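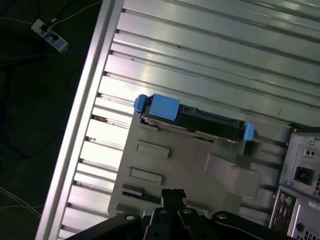 Catherine Strachan runs the bench side of Korker, a Nedville firm that sells a robot cell for taking apart old office computers. The product is called Gunden, and it is leased by the month to recyclers and repair shops.

"People ask if it can do a whole PC," she says. "It does drives first. Drives are what customers pay us to account for."

A Gunden cell comes with a slatted table, the arms and grippers, the software and a set of printed fixtures. Installation takes three days. Korker trained the current release on 488 desktop towers, most of them bought from Watkins, a surplus dealer.
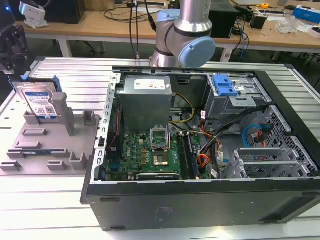
Fixtures took up more of the development time than the arms did, Strachan says. The first ones were cut from aluminum and cost too much to change. Now they are printed, and a shop that gets a batch of unfamiliar machines can ask for a new tray. The gray one beside the open tower holds a 3.5-inch drive upright, with its blue bracket still on the top edge. "If the drive stands the same way every time, the gripper has an easy job," she says. "Lay it flat and you're chasing it."

Cables are harder. The software handles 10 connector types so far, and a person still steps in when a plug is stuck or buried -- more often on older machines. Strachan puts a full drive removal at some 53 seconds on a case the system knows.

"A good technician is faster than that," she says. "I tell every customer so. Then I ask how many technicians they have been able to hire."

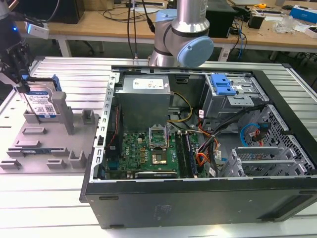 A gripper at the top of a Western Digital hard drive in the fixture.

The next release is due in October and will add memory modules. Processors will come later. Current customers will get the update under their existing lease, but the extra fixture is priced separately.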